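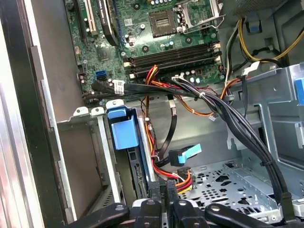 # Working Rules for a Robot Arm at a Computer Repair Bench

Project report, practical automation course, Doltden

## 1. Why we chose this subject

Our group spent the term with a robot arm that helps to take old desktop computers apart. Most reports from our course ask how fast or how exact the robot is. We wanted to ask a different question: which rules should the people and the robot follow, so that the work is safe and the computer parts can be used again?

The workshop already had a rule sheet from the Dadia project, 2 pages long. It was written for a robot that moves closed boxes from one table to another. An open computer case has thin metal edges, cables that hang across the space, and parts which can be damaged by a light touch. For this reason we had to change many of the rules and add new ones.

## 2. How we worked

We kept a log of every attempt. An attempt means that the arm goes into the case, does one task or stops, and comes out again. At the end of the term the log had 271 attempts. In 185 of them no person had to press the stop button or move anything by hand. We read all the others again and wrote down the reason for each stop.

The most common reason was a cable. The second was that the person and the program did not agree which step came next. Only a few stops came from a real fault of the arm.

## 3. The rules we propose

### 3.1 Before the arm moves

- The mains cable is taken out of the wall, and the person who does this signs the log. It is not enough to switch off at the back of the case.
- The side panel is removed by a person and put away from the table.
- Memory modules are taken out by hand first and put in a marked bag. The slots must be empty before the arm is allowed near the board.
- If the processor is already removed, the open socket is a no-touch zone. The gripper may pass over it but may not go down there. The same is true for the lever and the metal bracket of the socket.

### 3.2 Cables

A thick cable bundle with ties is treated as one solid object. The arm must go round it and not push it. Single flat data cables may be gripped, but only at the connector, never in the middle of the cable.

Paper labels on cables stay on. We had a long discussion about this, as a label can slip between the fingers and the connector. We decided that the label is part of the record of the computer and that the grip point should be changed instead.

### 3.3 Sheet metal

Drive cages have bent tabs and cutouts, and a finger of the gripper can be caught in them. When the arm leaves the case it must go straight up first, and sideways only after it is higher than the side wall. Before we had this rule, the arm was caught twice in one Monday session.

### 3.4 People

One person watches the arm and does nothing else. A second person may write the log. Hands go into the case only when the arm is in its rest position and the stop button is pressed.

## 4. What we could not solve

We have no good rule for small plastic clips and latches. Some of them open easily and some break, and we did not find a sure way to know this before. For now our rule says that a person opens them.

We also tested only one arm. The group in Nultport uses a Schnyder gripper with softer fingers, and they may need other limits than we do. We sent them our draft in September and they asked for a clearer text in section 3.2, so we wrote it again.

## 5. Next steps

The next group should try the rules with a smaller case, where there is less space above the drive cage. The rule sheet and the blank log form are in the shared course folder.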